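Gente, hoje é dia de arrumar o guarda-roupa e eu tô animada num nível que nem eu entendo! Fio com o progresso 🧵

Tirei TUDO de dentro e joguei em cima da cama. Desde março que eu prometia isso. A colcha de rosas sumiu quase inteira no começo, agora já dá pra ver as flores de novo.

Regra do dia: dobrou, empilhou por cor. Os escuros foram primeiro (tenho roupa preta demais, gente, é sério) e as pilhas ficaram tão retinhas que me deu orgulho.

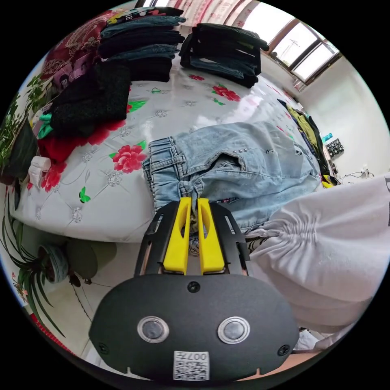

Jeans eu dobro assim: perna sobre perna, depois em três, com o cós por último. Os de cintura de elástico são mais molengas – deixo pra cima da pilha, senão tomba tudo.

Já separei quase 20 peças pra doar! Duas calças eu nem lembrava que existiam. Uma delas ainda com a etiqueta da Jirine, que vergonha.

Trilha sonora: o disco da Harkulano no repeat. Recomendo demais pra dobrar roupa, o ritmo é perfeito!!

Pausa pro café e pra molhar as plantas do quarto, que elas também merecem.

Falta o monte misturado da beirada, com aqueles verdes e amarelos que não combinam com nada e que eu amo. Esses ficam, nem adianta insistir 💚

Amanhã tem gaveta de meia. Quem quiser me acompanhar na bagunça, manda o antes e depois aí nos comentários – quero ver todos!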